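Jullton Forum > Manipulation > Planning and Control

Thread: Place step passes the planner, then clips the plate rim

garham_ek
Posted November 26, 2021

I have a pick and place task in sim: fruit goes from the table onto a plate. Picks are fine. The place step is where I lose runs. The planner reports a collision-free path, and then a finger touches the rim on the way down. Out of 275 runs I have 212 good ones, and nearly all the bad ones are rim contacts. Padding on the plate is 10 mm. If I raise it, the planner can't find a goal at all.

Eilidh Kerr

tinlatch
What is your collision shape for the plate? If it's a convex hull, the dish is filled in as far as the planner is concerned. Your goal would be inside the solid.

garham_ek
It was a hull at first. I switched to the visual mesh in January and that fixed the "no goal" errors at the old padding.

pmacaraeg
Don't use the visual mesh for this. It's slow and thin walls give you bad contact normals. Break the plate into convex pieces, 12 around the rim and one flat disc for the bottom. We do this in Trerkelmont for every dish and bowl and it plans faster too.

Pacita

tinlatch
I don't agree that the mesh is the problem. The planner said the path was clear and the controller hit something. Those are two different stages. Log commanded and measured joint positions for the last part of the descent and compare them. My guess is tracking error.

pmacaraeg
Could be both. A path check that samples too far apart will also step right over a thin rim. What's your edge resolution?

garham_ek
Default. I never changed it. I'll do the log first since it's the easier one.

oldgantry
Why plan the descent at all? Plan to a pregrasp pose over the plate, then go straight down in Cartesian with a force stop. I ran it that way in Mahama for years and never tuned padding.

tinlatch
A force stop tells you that you already hit it. It also won't tell rim from plate bottom.

oldgantry
It doesn't have to. If contact comes early, back up and shift toward the center. Works.

pmacaraeg
Works with one item. With a second fruit already on the plate, shifting to the center can put you right into it. You need the placed objects back in the planning scene after release.

garham_ek
Results from the log. Measured position lags the command through the whole descent and the lag is worst just before the stop. So tinlatch was right about that part. I cut the velocity scaling on the last segment and most of the contacts went away. A few are left, always when the goal is sampled near the edge of the dish. I'm doing Pacita's convex pieces next, and a smaller region for goal sampling.

oldgantry
Still think you're making it hard. Can you post the layout?

garham_ek
Right side of the plate, fingers at the low point. The cans and the carton are in the planning scene as boxes and cylinders.

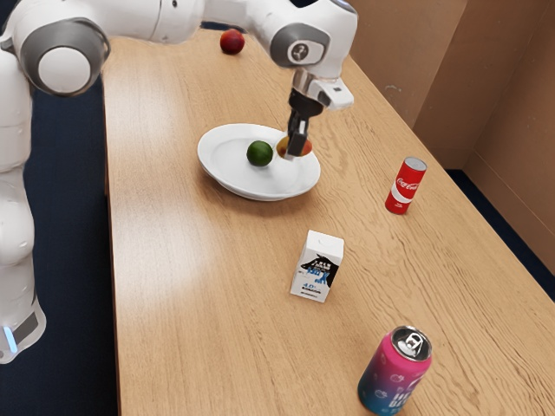

Place pose on the right side of the plate, with a green fruit already to the left.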